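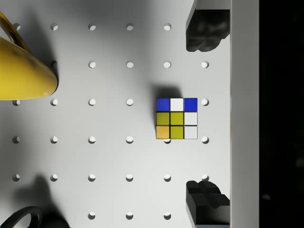

Wurkville Rugby League Club will play its first three home games of the new season at Justusdale while drainage work is completed at Grestex Park, the club said on 2 October 2020.

The work covers the full playing surface and the in-goal area at the river end, where standing water forced two postponements last winter. Contractors will cut lateral drains across the field, connect them to a new main along the east touchline and relay the top layer of soil before reseeding. The existing floodlights and perimeter rail stay in place.

Grestex Park is expected to be ready for match use in March, subject to a pitch inspection by the league. The reserve side will train on the adjoining field and is not affected.

Capacity at Justusdale is set at 1,740 for the three games, of which 300 places are seated. Wurkville's average home gate last season was 1,693. Season tickets remain valid, but seat numbers do not carry over, and seating will be allotted at the turnstile. Visiting clubs will receive 111 seats each.

Kickoff times move to 2:30 p.m. to fit around the host club's junior fixtures. Parking at Justusdale is limited to the lower lot, entered from the mill side. The Yoo shuttle bus will run from the Grestex Park gates one hour before each kickoff and return 20 minutes after the final whistle.

Tickets for the first game go on sale at the club office next week.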